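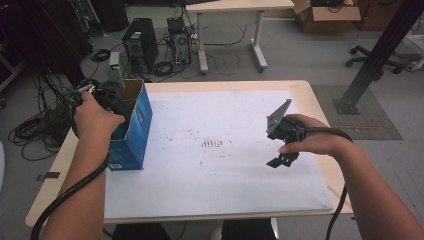 Living out of a caravan or motorhome for a week or two is mostly a matter of where things go. The tips on this page are for the inside: the galley, the lockers, the water and the washing-up. Pitching, levelling and awnings have their own page.

Last revised 14/06/2024.

## Loading the lockers

Heavy items go low and over the axle. Tins, the toolbox and spare water go on the floor or in the bottom of the bench lockers. Overhead lockers take clothes, cereal, crisps and bread, nothing else. A tin of tomatoes that drops out of a top locker at a bend will crack a sink cover.

Check the payload before you fill anything. A family van often has less to spare than people think, and a full awning, two gas bottles and a crate of books use it up quickly. If you are close to the limit, go over a public weighbridge with everything on board.

Non-slip matting cut to the size of each shelf stops most of the rattling. Buy it by the roll and cut it with kitchen scissors. Tea towels between plates do the rest – you need to bring the tea towels anyway.

## The galley

- Decant flour, sugar and rice into screw-top jars. Paper bags split and draw damp.
- Take one good knife with a guard over the blade.
- Nesting pans with a detachable handle save a whole cupboard. We have used a Lemaire set for years and only replaced the lids.
- A folding colander is worth having. A folding kettle isn't. Ours leaked at the seam by the second summer.
- Keep the matches or lighter in the same place on every trip.
- Wipe the hob while it is warm, after every meal. Baked-on milk takes 30 minutes to shift the next morning.

If you are on a site hook-up, find out how many amps you have before you switch on. On a low supply the kettle and the heater together will trip it, and on some sites you then have to fetch someone from reception to unlock the post. A low-wattage kettle of 1000 watts takes longer but can be left on with the fridge.

Ventilate when cooking. Open a roof vent and one window, even in rain. Never cover the fixed vents in the floor or walls.

## Fridge

Start it on mains the day before you leave and put in food that is already cold. Warm drinks loaded at the last minute will keep it struggling all day. Absorption fridges need the van to be near enough level, so sort that out first and light the fridge afterwards.

Put milk in the door with a tight cap and wedge it. Anything with a foil lid goes inside a plastic tub. When the van is not in use, prop the door ajar on the storage catch, or it will smell by May.

## Water

Flush the whole system at the start of the season with a sterilising fluid. Follow the amounts on the bottle, run it through both hot and cold taps, leave it to stand for as long as the bottle says – 60 minutes for the Putum one we use – and then rinse until the taste has gone. You may have to fill and empty the container several times.

Use a separate hose for drinking water and keep the ends capped. Never put it in the same locker as the toilet fluids. Grey water can be emptied daily; if the waste container starts to smell, a handful of bicarbonate of soda and a kettleful of hot water will usually clear it.

## Washing-up on the site

Two bowls are better than one, with the second for carrying the clean things back. Scrape plates into the bin first. Site sinks block easily, and rice is the usual culprit. Take your own plug, as many site sinks have lost theirs. The flat rubber Mera plug fits almost everything.

## Damp and smells

Lift the cushions every couple of days so that air gets under them. Wipe the windows down each morning with a squeegee and wring the cloth outside. Wet coats go in the shower cubicle with the door shut and the vent open.

Moisture traps help over winter but need emptying. We put 2 of the Gedora ones in, one at each end of the van, and tip them out monthly. Stand each in a washing-up bowl in case it overflows, because the liquid marks upholstery and will not come out.

## Before you drive off

Roof vents down, windows on the catch, gas off at the bottle, step in, hook-up lead unplugged and stowed. Check the fridge door and the top lockers last. Look under the table too, where the shoes are.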